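How do I find a film with audio description for a mixed group?

Asked by Ayten Kılıçarslan

I book the April short film night at our library. We expect 20 people, and 2 of them are blind. Grolisier rents us the films but their list doesn't say which ones have described audio.

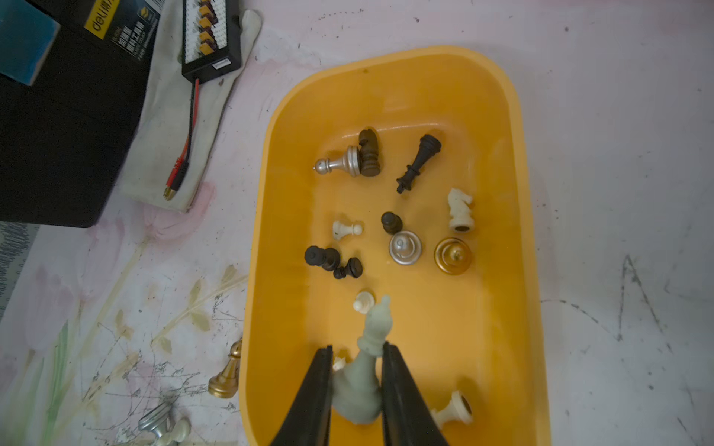 Shorts are what we want, nothing over 9 minutes. One I liked is about two brothers playing chess, with long silent close-ups of the pieces. A bishop like the pale one over the yellow tray would need a voice to say what it is. Who do I ask?

2 answers

Gerrit Mkhize
Ask the filmmaker, not the rental company. Small distributors often never get the described track — it stays with whoever paid for it. I wrote to the director of Usumar and had a file the next morning. Test it in your room first. Ours came out of one speaker.

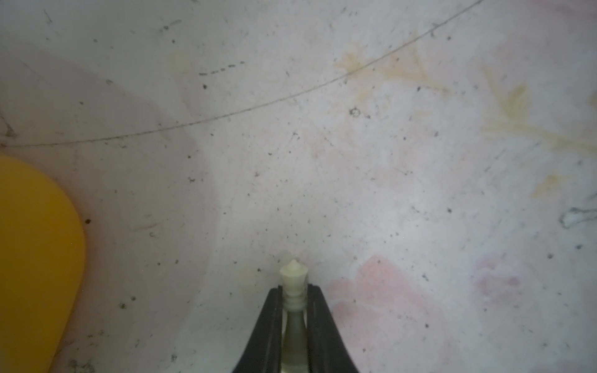
Chess piece, close up.

filmnight200
Grolisier has a phone number, just call. Or get someone to read the descriptions live, we did that once and it was ok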